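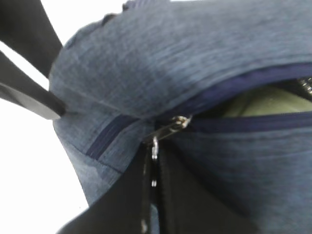 Zippers again. I said in October I was done with them and I wasn't. The short version is that we changed one thing about how the policy gets its training data and the zip task went from embarrassing to okay, and I want to get it down before I forget which run was which. The moment I care about is the one with the gripper closed in around the pull and the slider sitting right where the open part meets the closed part. The wrist view is nearly all blue fabric at that point, and the brightest things in it are the slider and the little bit of teeth off to the right. Remember that, it matters further down.

Background for anyone new. The project is called Plavus, it's small, it runs on one arm and whatever bench time I can get. The goal is soft goods. Bags, pouches, pencil cases, anything with a closure. Rigid stuff is fairly well covered by other people and I find it dull. Soft stuff moves when you touch it, so your plan is out of date the second you make contact.

The old recipe was plain imitation. Drive the arm by hand, record everything, train on the whole lot. We had 1,432 demonstrations by the end of winter, across all the bags. And the policy was good at getting to the zip! Lovely approach, every time. Then it would grab, pull, lose the tab, and carry on along the whole curve of the bag as if it still had it. Fingers shut on nothing. Very confident.

So why. I spent a good week blaming the grip force, which was wrong. Then a few days blaming the cameras, which was half wrong. What finally got me there was watching the demos back at quarter speed, with a coffee, feeling sorry for myself. In the demos the operator almost never loses the tab. Of course they don't, they're a person and they're trying to give you a clean demo. And when they did lose it, we threw the recording out! That was literally in our collection notes. "Discard failed grasps." I wrote that line. Great.

The policy had never seen a dropped tab, so a dropped tab looked to it like a slightly odd version of a normal pull.

The fix, such as it is

Start from the bad moment. Instead of recording full runs from home position, we put the arm in a messed up state on purpose and recorded only the recovery. Tab slipped out. Tab flipped up against the tape. Fingers a bit too low, pinching fabric. Slider stuck partway round a curve. Each clip is short, the operator fixes the problem, gets one solid pull, stop. No approach, no finish.

We did 200 of those. That's all. Took two afternoons and a sore neck. Mixed them in with the old set, weighted heavier so they didn't drown, and trained from scratch with everything else the same.

None of this is a new idea by the way. People have been collecting corrections for years and there's a big pile of papers on it. What I hadn't seen was how few you need if you're picky about where they start. Or maybe everybody knew and I don't read enough.

Numbers

The test is 49 trials per policy, same bags, same start positions, zip begins partly open and has to be fully closed. The old policy closed it in 8. Eight! After months of work. The new one got well past half. I'm not putting the exact count here yet as I found two trials where the timer script was logging the wrong file and I want to rerun those before I commit to a figure. But it isn't close, and you can see it in the behaviour without any scoring. It drops the tab, stops, backs off a touch, comes back in. First time I saw it do that I said something rude out loud.

Stuff that is still bad:

Corners. Where the tape bends hard, the pull direction has to change and the policy is late to it. It drags the slider into the fabric and the whole bag starts to travel. Recovery clips helped a bit, not much.

Dark zips on dark bags. Back to the wrist view. I think the policy leans on the shine of the metal to find the slider, because when I ran it on a pouch with a matte black plastic zip it went hunting in completely the wrong place. I haven't tested this properly. It's a hunch from one pouch. But a heathered blue bag with a silver slider is a pretty kind thing to train on, and I should of thought about that earlier.

Light. Same problem, different hat. Lamp off, results drop. Haven't measured by how much.

A couple of things I tried that did nothing, in case it saves somebody a day. Cranking the image resolution on the wrist camera – no difference, just slower. Adding a "grasp lost" signal from the finger width – seemed so sensible, and the policy ignored it, I think because a zip tab is so thin that holding one and holding nothing look nearly the same to the encoder. Might revisit that with a better sensor. The Jalomel pads are on the wish list but so is a lot of things.

Also asked myself whether the gain is only from having more data. Fair question. So I trained a control with the same number of extra clips, but cut from ordinary clean pulls. Barely moved. That's the bit I'd show someone if they only gave me a minute.

Where to next. I want to pick the bad moments automatically, so I'm not sitting there guessing which mess to make. Easiest version is let the policy run, wait till it fails, freeze, take over from there. The code for the hand-over is in the Prirkano branch and it nearly works, apart from a jolt when control switches that flings the tab out of the fingers. Which, I suppose, is more failure data.

Then the same thing on the Wogan pouches, the ones with the drawstring. No teeth, no slider, nothing shiny at all. If the hunch about the metal is right that'll go badly to begin with.

Will post the rerun numbers when I have them. Neck permitting.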